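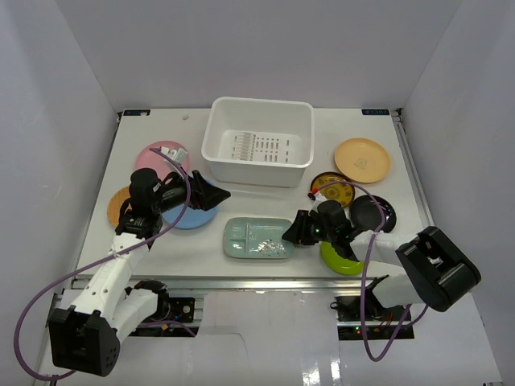 Genuine Norby invoices landing in customers' junk folders

Status: Resolved
Priority: 3
Opened: 2019-10-07
Opened by: Accounts, Norby
Handled by: Shalini Mathur, Mail and Identity
Affects: invoices and reminders sent through Wodach
Does not affect: staff mail, password resets, the newsletter

Original report

Hi team, we've had a run of customers ring up to say they never got their invoice. When they look, it's in junk with a yellow warning that says the sender may not be who they claim to be. One of them deleted it because she thought it was a scam (fair enough!). We haven't changed anything our end. We send these out of Wodach the same as always, from the accounts address. Can you please look before the reminder run goes out?

Reply, Shalini

Thanks for this, and please pass on a big thank you to the customer who deleted it. She did precisely what we'd want people to do with a message carrying that warning.

Could you hold the reminder run for now? And if any customer still has one of the junked invoices, ask them to send it to me as an attachment. A plain forward strips out the headers, and the headers are where the good stuff is.

Reply, Accounts

Run is on hold. Two customers have sent theirs through, attached. There's also a screenshot from a third but it's only the yellow banner.

Work note, Shalini

Both headers tell the same story, and it's a nice clear one.

SPF: pass, for Wodach's bounce domain
DKIM: pass, signed by Wodach's own domain
DMARC: fail, nothing lines up with the Norby domain

So the mail is sent by the server it says it's sent by, and it's signed, and the signature is good. It's just that none of that is done in Norby's name. The customer sees our address in the From line, the checks underneath all say Wodach, and DMARC wants at least one of them to match. From the receiving side, that looks the same as a crook putting our address on a fake invoice.

The reason it has only started now is on our side. We moved the DMARC policy from none to quarantine at the end of last week. With the policy at none, these failed just as badly and got delivered anyway. Accounts is right that they changed nothing. Sorry, Accounts!

Work note, Shalini

Pulled the aggregate reports for the last full reporting period. I do love these reports once they're out of XML and into a table.

Messages seen using the Norby domain: 3,405
Failing DMARC: 198

Sorted the failures by sending address. Nearly all belong to Wodach. A small group comes from the mail servers at Krajewska, and there's a leftover handful from addresses I can't match to anyone we deal with. Those last ones look like real spoofing, and quarantine is doing its job on them.

I should have chased the Wodach group back in May, when we first turned reporting on. It's in the reports from day one. I had it marked as "newsletter, low volume" and it was never the newsletter. Sender list corrected.

Question from Accounts

Can't you just turn the policy off again? Or tell customers to add us as a safe sender?

Reply, Shalini

We could do the first one and I'd like not to. Fake invoices with changed bank details are the scam most likely to cost a Norby customer money, and the policy is what gets copies of our own address sent to junk. The proper fix is a short one, so let's go for that.

Please don't suggest the safe sender trick to anyone. It teaches people to wave through a warning on an invoice, and on some mail systems it lets the spoofed ones in as well.

For anyone who needs their invoice today, ring them on the number in the customer file and offer to post a copy, or have them download it from the portal.

Fix, first attempt

Wodach can sign with a customer's own domain. It's in their admin under Sending, then Domains, and it had never been filled in. Steps taken:

Added the Norby domain in Wodach, which generated two CNAME records for the signing keys.
Added both records at our DNS host.
Waited for them to publish, then pressed Verify in Wodach.

Result: "Records not found". Pressed it again after lunch. Same thing.

Work note, Shalini

Found it, and it's a classic! Our DNS host adds the domain to the end of whatever you type in the name box. Wodach gives you the full name with the domain already in it. I pasted the full name, so the records were published with our domain on the end twice. Looking up the doubled name gives a perfect answer, and looking up the right name gives nothing.

If you're doing this for another sender, type only the part before our domain, save, and then look the record up from outside the office network. The host's own screen shows the short name either way, so you can stare at it all day and not spot the trouble.

Fix, second attempt

Removed both records and put them back with the short name. Lookups from outside came back correct. Verify in Wodach went green straight away. Turned on "Sign with custom domain" – this is a separate switch, below the green tick, and it's off by default.

Test

Accounts sent a dummy invoice to 12 test mailboxes across the mail providers our customers use most. All arrived in the inbox, no banner. Headers from every one show DKIM pass with the Norby domain and DMARC pass. SPF still shows Wodach's bounce domain, and that's fine, as DMARC only needs one of the two to match.

Sent one extra through Hultier to our own staff. It was held. Hultier has a separate rule of its own that stops any mail from outside with our domain in the From line, whatever the checks say. Changed that rule so it lets mail through when DMARC passes. Sent again, delivered. Then sent a deliberately spoofed one from the lab server to be sure the rule still bites, and it was held as it should be. Very pleased with that one.

Krajewska failures

Followed up with their IT desk, who were lovely. They forward our delivery notices to a shared list, and the list adds a footer and a tag in the subject. Both changes break our signature. They've switched the footer and the tag off for that list. We don't need to do anything.

Reply, Accounts

Reminder run went out this morning. Phones quiet. The customer who deleted hers has it now and has paid it. Thank you!!

Closing note, Shalini

Brilliant, closing this off. Policy stays at quarantine. We won't move to reject until the reports have been clean for a full billing cycle, and I'll open a separate ticket for that.

Left to do:

Ask Wodach whether the bounce domain can be ours as well. Their help page says yes on one plan and says nothing about ours.
Add "DMARC aligned?" to the form for new suppliers who send mail for us.
Update the wiki page on our DNS host with the doubled name problem.

If a customer reports the yellow warning again, reopen this ticket and attach the original message, headers and all. And tell them not to pay from it until we've had a look.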